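Guides > Teaching by demonstration > Bin picking by remote control

How to record bin picking demonstrations by remote control

Written by Maricica Nistor, 15 Jan 2019
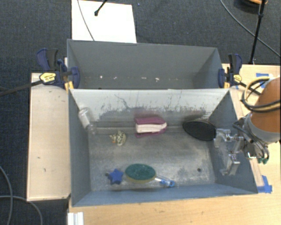
The gripper in the front bin, next to the black oval object. The second bin is behind.

This guide is for new operators at Nitham who will record picks with the Fliklow hand controller. It supposes that the arm is already switched on and that you have done the safety training with Dwayne Mercado.

Before you start

Fix the two bins with the bar clamps, one at each end where they meet. Push the front bin with your hand. If it moves, tighten again, because all the recorded positions depend on it.

Choose objects which are different in shape and in hardness. We like to have one clear bottle, one soft thing such as a sponge, and something flat. Clear objects are difficult for the camera and flat ones are difficult for the fingers, so the robot needs many demonstrations of both.

Recording a pick

1. Open a new session in Baptiste and write your name in the operator field.

2. Bring the gripper over the front bin with the controller in slow mode. Keep the fingers open.

3. Decide which object you will take before you go down. If you change your mind in the middle, the robot will learn to hesitate also.

4. Turn the wrist so that the fingers are on both sides of the narrow part of the object. Near a wall, put one finger between the object and the wall – slowly, there is not much space.

5. Go down until the finger tips are 3 mm above the bin floor, then close.

6. Lift straight up, move to the rear bin and release low. Do not throw.

7. Press the green key for a good pick or the red key for a bad one. Bad picks are kept too, so please do not delete them.

Make 50 picks, then rest your hand. When the front bin becomes empty, return the objects by hand with the arm paused, and mix them a little.

Common problems

The object slides into the corner. Push it out with the side of one closed finger and record this push as part of the same demonstration.

The cables pull at the wrist. You have turned too far in one direction. Turn back and approach from the other side.

The view in Baptiste is late. Stop moving and wait for it. In April we recorded 3,137 picks and had to throw away 1,182 of them, most for this reason.

When you finish, park the arm, close the session and copy it to the Panosau folder the same day.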